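How to Hang Patterned Wallpaper in a Small Room

Small floral patterns look easy when they are on the roll. On the wall they show every mistake, and I have made most of them, so I write down how I do it now.

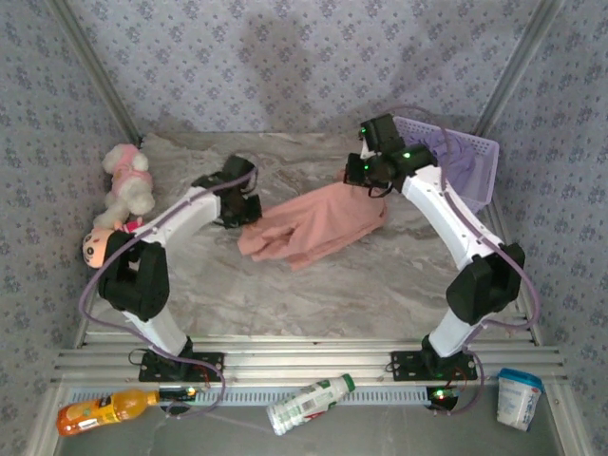 My first patterned room was a box room in the flat of my cousin. I started in the corner by the door, used the corner as my straight line, and after four strips the flowers were climbing up to the ceiling. Corners in old houses are almost never straight. Please do not trust them.

What you need

A plumb line or a good level, a pencil, a long table, a sharp knife with many new blades, a paste brush or roller, a smoothing brush, a seam roller, a clean sponge, two buckets. I use Bomer paste for paper that must be pasted on the back. If you have the "paste the wall" kind, read the label, because the work goes in a different order and the paper does not need to rest.

Buy all rolls together and compare the batch number on each label. The same paper from another batch can have a slightly different color, and you will see it only when it is dry. Take one roll extra. For a small pattern the waste is not big, but the extra roll is good to have when in two years somebody moves a socket.

Prepare the wall

Remove the old paper completely. Fill the holes, sand them, wipe away the dust. Fresh plaster drinks the water out of the paste, so it must have a coat of size or thin paste first, and this coat must dry before you continue. I leave it overnight.

Turn off the electricity for the room before you work near switches and sockets.

Find the first line

Measure the width of your paper. From the corner, measure this width minus 2 cm and make a small mark. Hold the plumb line at this mark and draw a light pencil line from top to bottom. The edge of the first strip follows this line, and the extra 2 cm goes around the corner. If the corner is crooked, the strip on the next wall will cover it.

Cut and match

Look on the label for the pattern repeat. On a straight match, the same flower is at the same height on both edges of the strip. On a drop match, the next strip moves down by half of the repeat. Many people mix these two and then they have not enough paper.

Cut the first strip 10 cm longer than the wall. Lay it on the table face up, put the roll next to it, slide until the pattern meets, and only then cut the second one. Write a number on the back with pencil, and an arrow for the top. With tiny flowers it is very easy to hang a strip upside down.

Paste and hang

Paste from the middle to the edges. Fold the two ends to the middle without pressing the folds, and let it rest for the time on the label. Every strip must rest the same time, or they will stretch differently and the pattern will not meet at the bottom.

Open the top fold, put the edge on your line and let 5 cm go over the ceiling. Match the pattern at the height of your eyes first. A small error near the floor will be behind a cupboard, but at eye level you will look at it every day.

Brush from the center out. Trim the top and bottom with a new blade. Wash paste from the front immediately with the damp sponge. Wait 30 minutes before you use the seam roller, and roll lightly, otherwise you get a shiny line along the joint.

In inside corners never bend a full strip around. Cut it so that only 2 cm turns, then draw a new plumb line on the next wall and begin again from there. You will lose a little of the pattern in the corner.

Keep the windows closed until next day, and the heating low.

3 comments

Ita Ó Súilleabháin
Dec 18, 2023
Which corner would you finish in? Mine never meets at the end.

Reply from author
It will never meet, mine also not. Finish above the door or in the corner behind it.

Hussam Shboul
The advice about resting time is good. I had gaps at the bottom of each strip and I blamed the paper.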